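작업 노트 / 5월, 오픈데이 시연 준비 및 진행

오전 9시 전에 시연실 도착. 방문팀은 Dillstead 쪽 2개 조. 설명은 내가 하고, 시뮬레이터 조작은 Boglárka Szénási가 맡음. 장면 파일은 Drenine 폴더에 있는 것을 그대로 씀. Flirnano 노트북에서는 그림자 옵션을 켜면 화면 갱신이 느려져서 결국 데스크톱으로 옮겼다.

1. 시연 전 점검
손목 시점 화면을 큰 모니터에 띄움. 분홍색 상판, 위쪽에 주황빛 갈색 띠. 투명한 물체와 그림자가 겹치면 뒷줄에서는 윤곽을 알아보기 어렵다. 모니터 밝기를 한 단계 올림. 그림자 경계는 그대로 두기로 했다. 인식 쪽 이야기를 할 때 필요함.

2. 시뮬레이션 화면
설명할 때 집게 손가락 끝 두 개의 위치부터 짚어 줄 것.

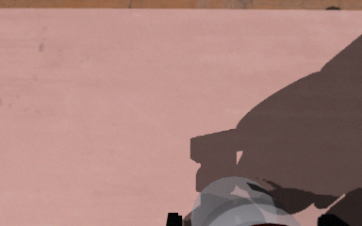
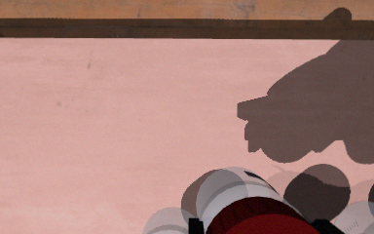 3. 방문객 질문
- 투명한 물체는 어떻게 구분하느냐는 질문이 제일 많았다. 렌더링에서 반투명 재질이 겹치는 부분을 예로 들어 답함. 빨간 부분이 보이는 물체 쪽이 훨씬 찾기 쉽다는 점도 같이 말함.
- 그림자를 끄고 학습시키면 안 되느냐. 끈 것과 켠 것을 둘 다 돌려 볼 계획이라고만 답했다. 수치는 아직 없음.
- 실제 팔은 언제 볼 수 있느냐. Farkas 셀 일정이 안 나와서 답을 보류함.

4. 진행 메모
한 조에 8명은 많다. 모니터 앞에 다 서지 못하고 뒤쪽 사람들은 옆 화면을 봤다. 두 번째 조에서는 설명을 먼저 짧게 하고 화면을 나중에 띄웠는데 이 순서가 나았음. 장면 초기화는 3번 했고, 그중 한 번은 내가 키를 잘못 눌러서였다.

5. 다음에 할 것
- 멀리서 본 시점 창을 하나 더 띄우기. 손목 시점만으로는 처음 보는 사람이 방향을 못 잡음
- 초기화 단축키 바꾸기 (Boglárka에게 요청해 둠)
- 질문지 스캔해서 Drenine 폴더에 넣기
- 시연실 열쇠 반납, 연장선은 두고 와도 됨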